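Friday, October 15, 2021

A day at the Ruddock Ground, Trundow

I've wanted to see the old ballpark at Trundow for years, and last week I finally got on the train and went. What a place! It opens to visitors only a few days a year, so if you care at all about early college and semi-pro baseball, put it in your diary.

You go in through the original turnstile on Plunus Street, which still clanks. The main stand has 414 wooden seats, and the biggest crowd on record is 2,344, for a July doubleheader against Unadau that went to 14 innings in the second game (people sat along the foul lines, on carts, on the roof of the tram shed). Our guide, Covadonga Villanueva, had the scorebook open at the page and let us turn it ourselves. The pencil is so faint by the last inning that you have to tilt it to the window.

Upstairs is the players' room, with team portraits from 44 seasons, and I could have stayed there all afternoon. Catchers' mitts like small cushions! One of them has been restitched so often that hardly any of the first leather is left. I spent far too long on the law students who played here in the summer to pay their college fees, some of them under made-up names.

Lunch is included in the ticket and served at long tables under the stand.

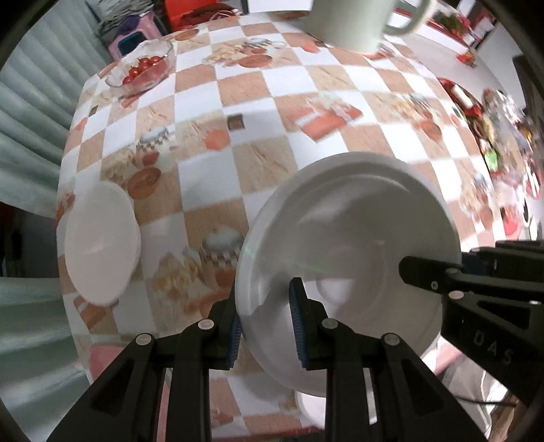
Villanueva said the made-up names are still the hardest part of her work, and that five of the men in the 1908 portrait have yet to be traced. She would love to hear from any family in the Unadau area with letters or old programmes.

The last tour starts at three. Wear a coat, the stand is draughty.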